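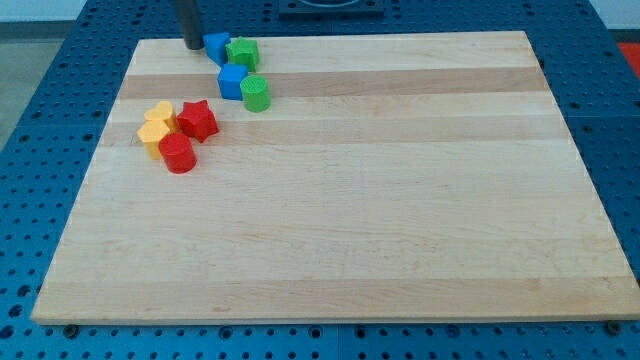
I have a new favorite thing in the house and it cost me a morning of sanding and a very sore shoulder. It's a board! A big, pale, maple play board for the shape blocks, and I am so pleased with it that I've been wandering over to pat it like a horse.

Some of you will remember the post from back in February where I went on (and on) about shape blocks and how much more I like them out of the sorter than in it. I still feel that way. The box with the holes is fun for a while, and then you know which piece goes where and the box goes on a shelf. The blocks themselves never get old. A blue triangle is a roof, a slice of cake, a shark, a doorstop. A green pentagon is a house if you stand it up and a very good cookie if you lay it flat. I can't tell you how many green cookies I've been served this spring.

The trouble was always the surface. On the rug they tip over. On the kitchen table they share space with toast. On the old plastic tray, which had a raised rim and a picture of a farm on it, everything ended up on the pig for some reason, and the farm colors made it hard to see what you were building. I wanted something plain and big and flat, with a bit of weight to it so it stayed put when somebody leaned on it.

So I went down to Tautahi, the lumber and salvage place out past the feed store, meaning to buy a piece of ordinary shelving. I came home with a maple panel instead. It was in the offcuts rack behind the stair treads, the butcher-block kind made of long strips glued side by side, and I saw the stripes and that was it for me. Most of it is a very light cream color, with darker honey bands running the long way. I love those bands so much. They weren't planned by anybody and they turned out to be the best part of the toy, but I'll get to that.

The work was simple, which is good, as I am not a woodworker. The edges were sharp from the saw, so I took those down first with a coarse paper and then went over the whole thing with 210 grit, which was the finest the hardware store had left. Go with the grain, wipe it off, go again. I rounded over the front edge a little more than the others because that's where small forearms rest. There are a few little knots and I left them all. There are some faint scratches too, and I could have gone after those, but it's a play board – it's going to get scratches every day of its life.

For the finish I used two thin coats of Skevia board wax, rubbed in with an old T-shirt and left overnight between coats. It's soft stuff and it smells faintly like an orchard. I've used oils before on cutting boards and was never patient enough with them, so this suited me fine. The wood came up smooth without getting shiny, and blocks slide across it beautifully but don't skate off the side.

Now, the bands! The first afternoon the board was in use, I put the blocks out in a heap at one end and went to make coffee. When I came back the honey stripes had become roads. The pale strips in between were fields, and a row of blocks was waiting to cross. Since then the bands have been a river, a train track, a counter in a bakery and a line that the yellow ones are not allowed over (I never got the reasons for that one). I had been thinking about painting a grid on it and I'm so glad I was lazy.

We keep the number of pieces small. I used to tip out the entire tub, and there are 21 blocks in there, and all that happened was a lot of digging and very little building. A small handful in the four colors, blue, green, yellow and red, is plenty. A big stretch of bare wood around them seems to be an invitation. Things get pushed out into the open one at a time, with commentary.

A few games that have gone over well, in case you have a board or a table or a clean bit of floor:

Everybody home. All the blocks bunch up in one corner, touching if possible, and then they leave one by one and have to say where they're going.

Neighbors. Pick a block and find it a neighbor that's the same color but a different shape. Then one that's the same shape but a different color. Cubes are easy. The triangle prisms cause real debate.

Shadow hunting. This is best late in the day by a window, around 5 or whenever the light comes in low. You just look for the longest shadow, then try to make a longer one.

Storage is a Sukance canvas bag with a drawstring, which I'd had in the closet forever, and the board itself slides in upright next to the bookcase when we need the space. It is heavy, I will say that. I carry it with both arms and walk slowly.

Next I'd like to make a smaller one for the car, maybe from the same rack if there's anything striped left, and I have my eye on the set of wooden arches in the window at Skorimton. They'd look wonderful spanning one of those dark bands. A river needs a bridge! I'll report back once I've been in to ask about the price.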